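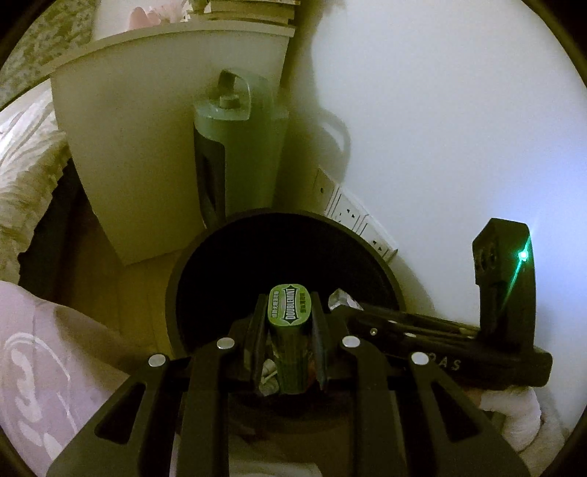

AROUND THE OFFICE

3 min read

A green Doublemint bottle right over the round black bin, with a couple of crumpled white scraps for company. I love that green! The cap is a brighter shade than the bottle, with DOUBLEMINT in bold white letters on a darker banner and small lines of Chinese characters on either side.

We did the big desk clear-out at Sketport on 2018-02-27, and I have been looking forward to putting this page up ever since. The plan had been to do it in December, before everyone left for the break, but the drawers were so full that we kept putting it off. Well, it finally happened, and it was way more fun than a Tuesday of sorting has any right to be!

The rule we borrowed from the Berhe office upstairs: every desk gets a bin of its own, pulled in close, so you never have to walk across the room with a handful of junk. It makes such a difference. Paper scraps, old notes, gum containers — you just lean over and keep going.

The final tally was 463 things out of the drawers, pens included (so many pens). The good ones went into the shared cabinet by the Wovetero shelves, and anyone on the floor is welcome to help themselves. Paper clips are in the top tray, sticky notes under that.

Round two is the supply closet in room 597, which still has boxes from the Ondness move stacked up to the light switch. I can't wait to get in there. Bring gloves, and if you have a label maker that works, please bring that too!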